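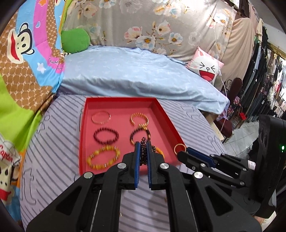 Plurkton Money Board > Pensions and later life > Small pots

dace_r
I left Vestergaard in July and have two workplace pensions to sort out. The old one is with Trimitside and worth 2000 pounds, the newer one is with Preltalwood and already has a fair bit more in it. I'm listing everything I own before I decide, from the savings account down to the bracelets in the red tray, and I'd count the amber-coloured one as worth more to me than to any buyer. The pension is the bit I can't settle. Should I move the small pot across or leave it alone?

saqibk
Move it. One login, one statement, one set of charges. Check for an exit fee first.

P Strazds
I wouldn't be so quick. What are the charges on each? I moved a pot years ago without looking and went from a cheap fund to a dear one. Nothing went wrong, I just paid more every year until I noticed.

dace_r
Trimitside takes a flat fee plus a percentage. Preltalwood is percentage only. I can't find an exit fee in the paperwork for either.

saqibk
Then the flat fee settles it. On a pot that size a flat fee eats the growth.

P Strazds
It might. Depends how big it is. Also ask if the old scheme has a protected retirement age or any guarantees. You lose those when you transfer and you can't get them back.

nafula_k
Agree with Povilas on guarantees. I had a pot of 742 pounds and the provider took six weeks to answer that question, but the answer was yes, so I left it where it was.

saqibk
Six weeks of your life over 742 quid. I'd have moved it.

nafula_k
It was one letter and one phone call. I wasn't sat by the phone.

eglep
Could you not just cash the small one in? My brother did that with over 800.

P Strazds
Only if she's old enough, and part of it would be taxed. Dace, how old are you?

dace_r
48, so no. I've written to Trimitside and asked about guarantees and a protected age. I'll ask Preltalwood how they handle transfers in while I wait.

saqibk
Fair enough. Get the fee in writing as well.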